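15th June

Floor, Gakport unit. Continuing the sealer comparison from the last entry.

Patches were laid out along the north wall, between the roller door and the sink, where the slab has no old paint on it. Layout from the door end: bare control, Tivura densifier, Bakthorpe penetrating sealer, Tivura followed by Bakthorpe. The Kaewsai wax emulsion has its own patch behind the sink, kept apart so the buffing doesn't drag wax over the others. Edges are masked with the green tape. The blue tape lifted when wet last time and the liquid crept under it, so the first Bakthorpe patch was scrapped and ground off.

Surface prep was the same for all of them. Degreased with the alkaline cleaner, rinsed twice, wet vacuumed, then a light pass with the floor grinder to open the surface. The slab is hard troweled and does not take liquid readily without the grinding. Before it, water drops stood on the surface until they evaporated. After it, they darkened the concrete within a minute or so, except on the strip nearest the sink, where something old is still in the pores. Silicone from the previous tenant is my guess. I have left that strip out of the results.

Application. Each patch got 700 ml, poured into a tray and put on with a short-nap roller. The Tivura was kept wet by going back over it with a soft broom until it started to gel, then misted with water, broomed again and vacuumed off. The label is vague about when gelling starts. On this floor it was obvious underfoot: the broom drags, then the film goes slippery. If it is left past that point it dries to a white crust that needs a scraper. A small corner of the combined patch went that way because I was answering the door. The crust came off but the corner is paler than the rest and will probably stay so.

Bakthorpe went on in one coat. It soaked in evenly on the ground concrete and more slowly over the densified patch, where there was a fair amount left standing. Excess was wiped with rags. Rags were hung outside on the fence to dry flat, as per the data sheet. Smell is moderate and went with the door half open. Respirator worn anyway.

Moisture. The plastic sheet test was done on the control before anything else: clear sheet taped down on all sides and left overnight. Slight darkening under the sheet, no free droplets. For a better figure I put the desiccant dish under a sealed dome. Starting weight of the dish was 221 g on the small balance. It has to stay sealed for the full period in the kit instructions, so no result yet. The dome is next to the drain with a crate turned over it. Please do not move the crate to get at the hose.

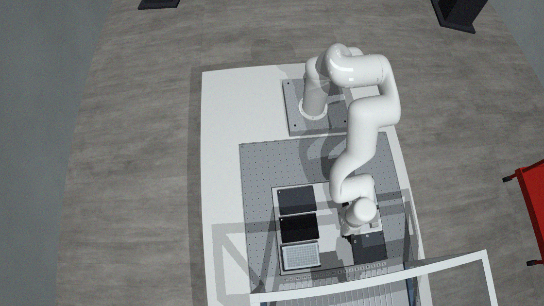

A note left on the previous page objects to the dish test. It says that a surface dish only reads what is leaving the top of the slab, that this depends on the air in the unit as much as on the concrete, and that sleeves drilled into the slab would tell us what is held lower down. It also asks whether anyone knows if there is a vapor barrier under the floor, and suggests that without one the whole comparison should be repeated in August when the ground is drier.

Fair on the first point. The dish number will be used only to compare this floor with itself at another time of year, with air temperature and humidity written down beside it. Drilling needs the landlord's agreement and I have not asked. On the vapor barrier: the drawings we were given show a line under the slab with no label. At the cut by the drain, where the edge is exposed, I could see gravel and no plastic, but the cut may have taken the plastic with it. Treat as unknown. A repeat in August is reasonable and the masking lines are marked in paint pen so the patches can be found again.

Water drop test after cure. A drop from the pipette on each patch, watched under the work lamp.

Control: dark ring almost at once, drop gone, stain spread wider than the drop.
Tivura: slower, drop flattened and soaked in. Less spread than the control.
Bakthorpe: beaded, still there when I came back from lunch. No darkening after blotting.
Tivura then Bakthorpe: beaded in most places, flat in the pale corner.
Kaewsai: beaded, but left a dull mark that needed buffing out.

Oil, same method, used way oil from the lathe can. The control and the Tivura patch both stained. Bakthorpe held it long enough for a rag to take most of it, with a faint shadow left. The combined patch was the best of the set outside the pale corner. The wax went soft under the oil and came away with it. I would rule Kaewsai out for anywhere near the machines. It may still be worth having in the office corridor, where the only traffic is shoes.

Scratch test with the steel pick: difference between control and densified patch is easy to feel and hard to measure. The pick skates on the densified surface and leaves a gray metal line; on the control it leaves a powdery groove. Bakthorpe alone behaves like the control, as expected, being a water repellent with nothing in it to harden the surface. Dusting was checked with black tape pressed down and pulled up. Control tape gray all over, Tivura tape nearly clean.

Joints. The saw cut running across the unit has some 3 mm of old filler standing proud on the door side and nothing at all on the wall side. It catches the pallet jack wheels. Whatever sealer we choose, the joint should be raked out and filled after densifying and before the repellent, or the filler will not bond. Semi-rigid filler, shaved flush the following day. The chipped arrises can be done in the same session.

Slip. Walked on all patches in work boots with the floor wet. No difference I would swear to, except the wax, which is worse. A proper pendulum reading would be better and the hire cost is not large.

Provisional choice: Tivura on the whole floor, joint repair, then Bakthorpe in 2 bays only, the lathe bay and the parts washer bay. The remaining bays can stay densified and be swept.

To do: weigh dish when the period is up. Ask landlord about drilling. Order green tape. Get the grinder shroud seal replaced, it leaks dust at the back edge. Check whether Bakthorpe can be recoated over itself without grinding, the sheet contradicts the can.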